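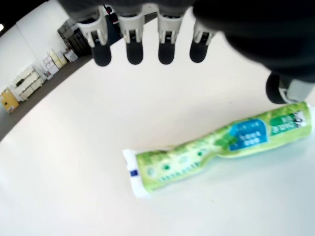

House Rules for Hands: the Gallery

We sell, fit and fix grippers at Wosinus, and every year someone sends us a new guide to good practice. The latest is the Pledell handling checklist, 68 points long, and I have now read it twice. I agree with 17 of them without an argument. The rest read as if written by people who have never had to pick up a soft thing that changes shape when you squeeze it.

Take tubes. The checklist files toothpaste under "simple household items", next to wooden blocks. A tube has a flat crimped end, a fat middle and a hard end, and it will crease wherever it feels like creasing. Four fingers and a thumb don't make that easy. They give you more places to press too hard.

Point 9 says the hand must stop above the object before closing. Fine, but stop for how long? At what height? The Mirani people read it as a full pause, the Vovdale shop reads it as slowing down a bit, and both tick the same box. I would not call that a standard.

Then there is the rule on clear tables. A plain, pale top with one item on it is good practice for a first test and I have no quarrel with it. My quarrel is with passing a hand on that and then writing "suitable for home use" on the form. My bathroom shelf has more than 7 things on it and most of them fall over.

What I'd keep: check the fingertip pads before each run, write down every drop, and never swap in a fresh item halfway through a test because the old one looks tired. That last one isn't in the checklist at all – I have asked twice.

Comments on the next draft are open until September. Ours went in early, with the tube section marked in red.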